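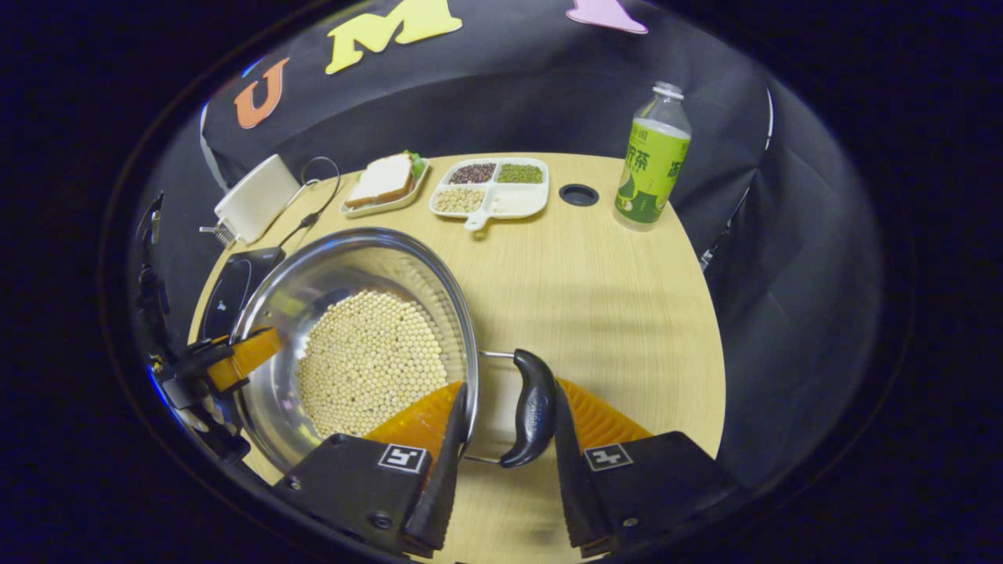

Hi, and welcome to Dekach! I'm the person behind the stove (and the emails, and most of the dishes). I started this little bean kitchen in a rented room on Dobson Street with 2 burners and one very dented stockpot, and we've been cooking beans the slow way ever since.

So what do we do? We run small classes, 8 people at a time, around whatever table we can all squeeze up to. You'll sort, rinse and soak, and then you'll learn to stop fussing with the pot, which took me years. I'm partial to the little round pale beans myself — they go creamy in soup and they're lovely cold the next day with lemon and way too much olive oil.

A class costs $60 and you go home with supper and a bag of dried beans from Cilimance, the farm shop down the road. We also do a soup night every October (it fills up fast, so write early!).

Come find us at 2433 Dobson Street, side door, up the stairs. Mornings are best if you just want to say hi — I'm usually in by 8 and the coffee's on.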